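4/12/26
Test kitchen notebook, Bollura limited menu, second tasting

Lama forwarded the launch deck again this morning. Same promise as last time: a "street food month" at all the Bollura counters, starting in May, six items, every one of them described as bold. I have now cooked four of the six from the spec sheets and I'd use that word for one.

Notes while I still remember what I ate.

Smoked chili burger. Spec says the patty is seasoned after pressing. Hadi did it that way and I did mine with the salt mixed in. His was better, looser in the bite. Mine ate like sausage. So the spec is right on that and I was wrong to argue. The sauce is another matter. It comes in from Kinamia in a pouch, and it tastes of liquid smoke first and sugar second. I let it down with vinegar and it got closer to food. Lama says we can't alter a supplied sauce without a new label check. Fine, then ask Kinamia to alter it.

Bun. Third supplier sample. Held its shape for 11 minutes under a wet filling, then the bottom went. The deck says "stands up to our juiciest builds." Whoever wrote that had it dry on a plate. Toasting the cut side harder bought some time but I didn't put the clock on it, so that's an impression and not a result. Repeat with the clock.
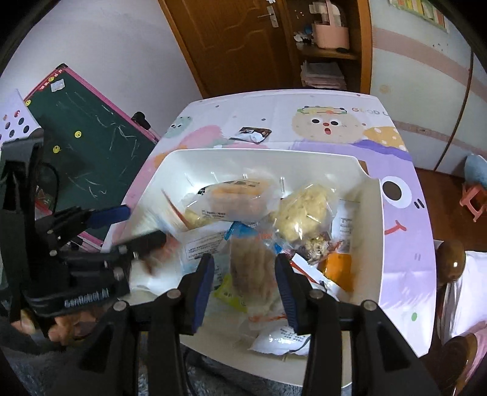 Loaded fries. Cheese sauce broke both times on reheat. Hadi thinks the holding well runs hot. I think the sauce is cheap. We could both be right. Try a probe in the well before anyone blames the recipe, and try the Ghanem sauce next to it in the same well. The Ghanem one costs more and I expect to be told so.

Sweet item (fried dough, date syrup, sesame). This is the one. Crisp, not greasy, syrup had some bitterness to it. Hadi went back for more, and he doesn't like sweets. My only worry is that ours were eaten straight out of the fryer and a customer's won't be. Hold a batch under the lamp and taste again before I get attached to it.

Numbers, for whoever reads this later. The plan assumes 2,000 of the burgers across the first run. The last limited item was planned at 900 and sold 481, and that was with the coupon. I asked where the new figure came from and got a link to the same deck. The print menu is apparently already with Lellonard, so the names are fixed even if the food isn't. I'd have done it the other way around.

Side discussion about cheese, because we got stuck on it. Lama wants a cream cheese version of the burger, on the grounds that the flavor is on everything now, down to the snack packets. I don't doubt it's on the packets. A packet only has to taste of it for one bite. On a hot patty cream cheese slides out the back and takes the onions with it. I've said I'll try it once, cold, piped on the top half of the bun, and if it slides we drop it. 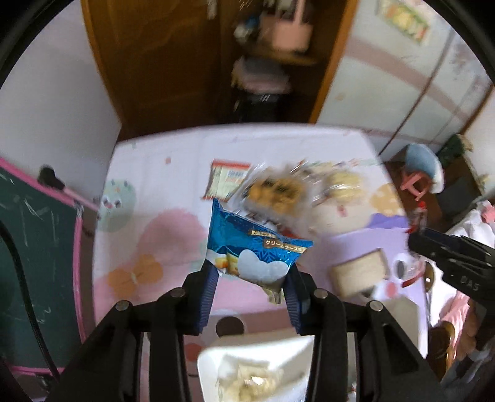

Cream cheese flavor snack, blue packet.

To do:
Salt test again, blind, so I can't talk myself into anything. Lama to plate, Hadi and me to taste.
Bun with clock, plain toast against hard toast, same weight of filling.
Probe the well, write down the reading at the start and at the end.
Dough under the lamp.
Email Kinamia about the smoke level. Keep it polite this time.
Cream cheese, one go only.

Still missing: spec sheets for items five and six. The deck has pictures of both. I was told the recipes are "in final polish," and I'll take that to mean they haven't been written. If they aren't here by the next tasting I'll run the four we have and leave two blank columns on the score sheet.

Hadi has the sample keys. Sauce pouches are on the second shelf of the walk-in, the opened one is taped and labeled, please don't use it for staff lunch.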